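Projekthandbuch Haushaltsrobotik, Kurs Wolix
Abschnitt 4: Inbetriebnahme im Wohnbereich

Stand: 11. Okt. 2020
Verantwortlich für diesen Abschnitt: Leonor Teixeira, Projektleitung Schülerlabor Zurkholm

4.1 Geltungsbereich

Dieser Abschnitt gilt für alle Arbeitsgruppen, die mit dem zweiarmigen Roboter im Wohnbereich des Schülerlabors üben. Er setzt voraus, dass die Abschnitte 1 bis 3 bearbeitet und die Unterweisung im Projektheft gegengezeichnet wurden. Teilnehmende am Wettbewerb Imivbridge beachten zusätzlich das Regelheft des Veranstalters.

Jede Arbeitsgruppe benennt vor Beginn eine Person für die Bedienung und eine Person für den Not-Halt. Beide Aufgaben dürfen während eines Durchgangs nicht getauscht werden.

4.2 Prüfung der Greifwerkzeuge

1. Roboter in Parkstellung fahren und den Fahrbetrieb sperren.
2. Steuerprogramm Pacheco starten und das Profil »Wohnbereich« laden.
3. Bilder der Handgelenkkameras aufrufen, zuerst links, dann rechts.
4. Sichtbare Greifflächen auf Abrieb, Fasern und Risse prüfen.
5. Befund mit Uhrzeit in das Prüfblatt eintragen. 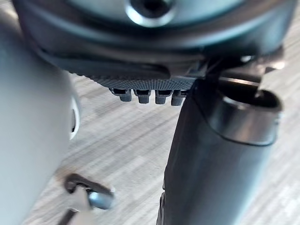
Die Sichtprüfung über das Kamerabild ersetzt nicht die Prüfung von Hand, sie geht ihr voraus. Zu beurteilen ist vor allem der Zustand der Greifflächen. Die feine Rändelung an der Vorderseite muss über die gesamte sichtbare Breite gleichmäßig erscheinen, und die Reihe der kleinen rechteckigen Zapfen an der Unterkante muss vollständig sein. Verbogene oder fehlende Zapfen sind im Prüfblatt zu vermerken; das Greifwerkzeug ist bis zur Freigabe durch die Projektleitung außer Betrieb zu nehmen.

Hinweis: Teile, die sich sehr nah am Objektiv befinden, werden unscharf wiedergegeben. Unschärfe allein gilt nicht als Mangel.

4.3 Annäherung an weiche Gegenstände

Kissen, Decken und Polster geben unter Druck nach. Die im Kurs verwendete Abstandsberechnung geht von festen Oberflächen aus und liefert bei Stoffen daher zu spät eine Kontaktmeldung. Es gilt folgende Reihenfolge:

1. Geschwindigkeitsstufe 2 wählen. Höhere Stufen sind im Wohnbereich gesperrt.
2. Arm in die Ausgangsstellung über dem Gegenstand bringen.
3. Absenkbewegung in Einzelschritten auslösen und nach jedem Schritt das Kamerabild abwarten.
4. Beim ersten sichtbaren Kontakt anhalten und die Position speichern.
5. Erst danach den Greifvorgang freigeben.

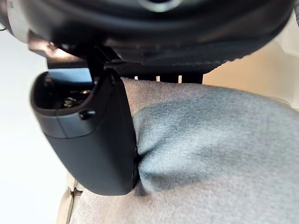 Die gespeicherte Kontaktposition wird mit der Bezeichnung des Gegenstands und dem Kürzel der Arbeitsgruppe abgelegt. Positionen anderer Gruppen dürfen gelesen, jedoch nicht überschrieben werden. Wird ein Gegenstand umgelegt, ist die Position neu aufzunehmen.

Vorsicht: Stoff kann zwischen bewegliche Teile gezogen werden. In diesem Fall den Not-Halt betätigen und den Arm keinesfalls mit dem Steuerprogramm zurückfahren. Der Stoff wird bei abgeschaltetem Antrieb von Hand gelöst. Das Eingreifen ist ausschließlich der Kursleitung gestattet.

4.4 Ausgangsstellung vor dem Sofa

1. Roboter mittig vor das Sofa fahren, Abstand der Standfläche zur Sitzvorderkante 500 mm.
2. Fahrbetrieb sperren und die Sperre laut bestätigen.
3. Beide Arme nach vorn führen, Handflächen nach unten.
4. Kopfkamera so neigen, dass Sitzfläche und beide Hände gleichzeitig erfasst werden.
5. Aufzeichnung starten und die Nummer des Durchgangs ansagen.

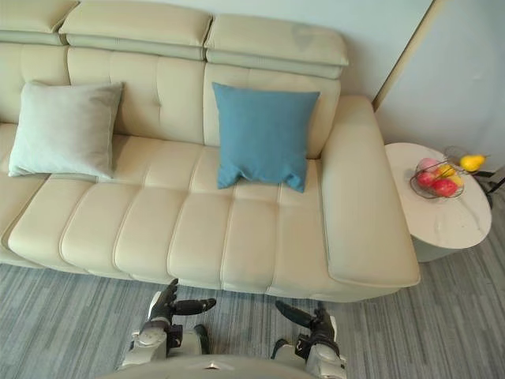 Stimmt die Stellung nicht mit der Vorgabe überein, ist der Durchgang abzubrechen und ab Schritt 1 zu wiederholen. Eine Korrektur bei laufender Aufzeichnung ist unzulässig. Abgebrochene Durchgänge behalten ihre Nummer und werden im Projektheft mit »A« gekennzeichnet.

Während des Durchgangs hält sich niemand zwischen Roboter und Möbeln auf.

4.5 Fehlermeldungen

Meldung 231: Die Verbindung zu einer Handgelenkkamera ist unterbrochen. Durchgang beenden, Antrieb abschalten, Steckverbindung durch die Kursleitung prüfen lassen. Tritt die Meldung erneut auf, wird der betroffene Arm stillgelegt.

Andere Meldungen sind im Wortlaut zu notieren und der Projektleitung vorzulegen.

4.6 Abschluss

Nach dem letzten Durchgang wird der Roboter in Parkstellung gebracht und das Prüfblatt von beiden benannten Personen unterschrieben. Die Aufzeichnungen verbleiben auf dem Kursrechner. Prüfblätter aus dem Monat September, die noch ohne Unterschrift vorliegen, sind bei Leonor Teixeira nachzureichen.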